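Two baskets and a clear table

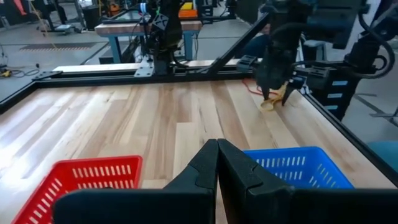 Red on the left, blue on the right: the sorting baskets on the big table.

I have become a bit of a bore about plastic baskets. Anyone who has stood next to me at the kettle since spring will know this already, so feel free to skip to the bit about the August swap.

It started when I went looking for a 4 mm hex key and found it in a biscuit tin, under a tape measure and half a packet of crisps. I'd been at it for most of the morning! So I bought a red basket and a blue one, the sort with little slots all along the sides, and put them out on the table. Red is for things that need a decision (mend it, bin it, ask whose it is). Blue is for things that already have a home and just need walking back to it. If you're holding something and you can't tell which, it goes in red and I'll deal with it.

Tsz-kin Ko wanted lids. I held out against lids – once there's a lid, things get stacked on top of it and we're back to the biscuit tin. The slots are handy too, as the dust drops straight through and you can give the whole basket a rinse under the tap.

While I'm on the subject of the table, please do look after the top. I love all those strips of pale wood, some nearly cream and some a proper honey colour, and I'd like it to stay that way. I gave it a coat of Skavmont oil in the spring and it could do with another. There's more than 80 ml left in the bottle if someone fancies a go while I'm away. Thin coat, old cotton rag, follow the grain.

The August swap will be at Dadum again, same room as before. Bring any storage bits you've stopped using and take home somebody else's. I'm after another four baskets for the shelves, any colour, though I'd be very happy with green.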